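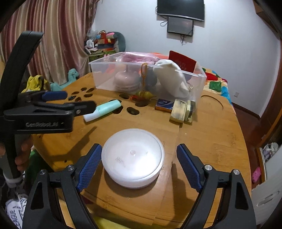 You'll get sick of it by Wednesday, Hanyu Qiu said, when I told her I meant to cook once a week and live out of the freezer for the rest of it. Everybody gets sick of it by Wednesday, and then they buy chips.

She had a point and I want that written down near the top, as she reads this and will look for it. I did buy chips. But I've been at it since the move, and there's a drawer full of dinners behind me as I type, and I feel rather warmly towards that drawer, so I thought I'd write about how it came to be, even though I'm aware that batch cooking has been written about by tidier people than me.

When I lived in the house at Kendley I cooked every night, and I never thought of it as a chore or as anything else really, it was just what happened after the news. There were usually two or three of us and somebody always had an opinion about garlic. Then I moved to the flat (number 156, third floor, a good window and a very bad oven) and found that cooking for one is a different craft altogether. You can't buy half a cauliflower. You can, but it costs the same as a whole one and looks sorry for itself. I spent most of the first winter eating toast in various hats - beans, cheese, an egg, once some leftover coleslaw, which I don't recommend warm.

What changed things was the freezer. It came with the flat, a squat thing called an Omow that I'd never heard of and have never met since, and it hums a note just below the one the fridge hums, so that between them they produce a sort of chord. For months it held peas and a bottle of vodka that belonged to the previous tenant. Then one Sunday it rained from breakfast onwards and I had a big bag of carrots from the market, and I made a soup in the largest pan I own, and there it was, far too much soup, and only me.

So that was the beginning. I ate a bowl, stood over the rest feeling a bit defeated, and then went through the cupboard for anything with a lid.

I should say something about lids. I've got plenty of tubs and plenty of lids and they are not, on the whole, related. Some of it came with me from Kendley, some came from takeaways, and a few came from Zihan Luo's mother, who can't let a person leave her kitchen without something in a bag. I've grown fond of the round plastic ones with a clear lid. You can see whether you're getting lentils or plum crumble, up to a point, though once everything has frosted over it's anybody's guess and I've had crumble for tea more than once on the strength of it. I do label things now. Masking tape and a soft pencil, and the tape goes on before the food goes in, while the side of the tub is still dry, otherwise it peels off in the freezer and you find a little scroll at the bottom of the drawer saying DAL.

After the soup came a few weeks of great enthusiasm in which I froze everything. I froze a potato salad. Please don't freeze a potato salad. I froze cucumber in yoghurt, and boiled eggs, and a custard, and all three came out like something you'd find in a gutter in March. Rice does well if you cool it quickly and get it in the same evening. Anything with beans in is better afterwards than before. Stews are lovely. Mince is fine. Pasta already mixed with its sauce goes soft, so I freeze the sauce by itself and boil the pasta on the night, and it still feels like somebody else has made most of my dinner for me, which in a way she has, it was me on Sunday with the radio on.

Esben Snorradóttir, who some of you will remember from the comments, wrote to tell me how it was done in her grandmother's house at Iltska. There was a chest freezer in an outhouse, and the old lady kept a notebook on a string tied to the handle. Everything that went in was written down and everything that came out was crossed off, and if you took a loaf without crossing it off there was a silence at supper that you could have leaned a bike against. I bought a notebook on the strength of that letter. I kept it up beautifully for a fortnight and then I lost the pencil, and now the notebook has a phone number in it and a drawing of a shelf. But I admire the system and I may go back to it.

Now, Wednesday. Hanyu was right that if you make one enormous pot of one thing, you'll be eating it with your eyes shut by the middle of the week. The answer I've settled on is a slow one. Each Sunday I make 2 things, never more, and I put nearly all of it away and eat from the weeks before. So this week I cooked a chickpea stew and a tray of stuffed peppers, and what I'm having tonight is a leek and barley broth from I think three Sundays back. It takes a month or so before the drawer has any variety in it, and in that month you do just have to put up with carrot soup (and the chips), but after that it rather looks after itself. I stand there of an evening with the door open letting all the cold out, choosing, like somebody at a hotel.

The chickpea stew is the one people ask for, so I'll put it down as well as I can, though I don't measure much. Soften two onions in more oil than seems decent. Add garlic, a good spoonful of cumin, a smaller one of paprika, and let them catch slightly. Then a couple of tins of tomatoes and three of chickpeas, with the water from one of them, and a strip of lemon peel. Let it tick over for the best part of an hour with the lid half on. Salt at the end. I put spinach in when I heat it up again and never before, as frozen and thawed and boiled spinach is a punishment. Shuzhen Long adds a spoonful of peanut butter and swears by it. I tried that last month and it was very good and I've not quite forgiven her for being right.

The part I hadn't expected to enjoy is giving it away. Ji-hoon Joo downstairs had his knee done in June and couldn't manage the stairs or stand for long at the cooker, and I started leaving a tub outside his door on my way to catch the 26. I wasn't being saintly, I had a great deal of barley broth. He'd return the tub washed, and then one morning it came back with kimchi in it, and the week after with some sort of sweet pancake wrapped in foil, and I felt that I'd done extremely well out of the arrangement. His knee's fine now. The tubs still go up and down. I no longer have any idea which of them began life as mine and I suspect he doesn't either.

We did have a go at roping in the rest of the stair, and it didn't really take. The couple opposite eat late and out, usually at the Matubbar on the corner, and I can hardly blame them, I'd eat there myself every night if I had the money and the waistline. And the student at the top said very politely that she'd love to, and then left a sealed packet of noodles on my mat, and I'm still not certain if that was a swap or a refusal. I ate them. They were nice.

I've been asked whether it saves money, and I expect it does, though I spend a bit of what it saves on better olive oil. It saves evenings, mostly. I get in at half past six and by seven I've eaten something hot with a vegetable in it, and then there's a whole evening lying there. I've read more this autumn than I did in the two years before. I've also watched a great deal of snooker.

Next on the list is pastry. Shuzhen says pies freeze best raw, Hanyu says baked, and Esben says her grandmother would have crossed them both off. If any of you have a firm view I'd like to hear it before the weekend, as I've bought the lard. And if anyone knows how to get turmeric out of a white lid, I've tried sunshine and I've tried bicarb, and mine are still the colour of a school bus.

Blog > Kitchen > Cooking for one

Start Posts Kitchen Letters Older Newer

Contact | © The Third Floor Window | Back to top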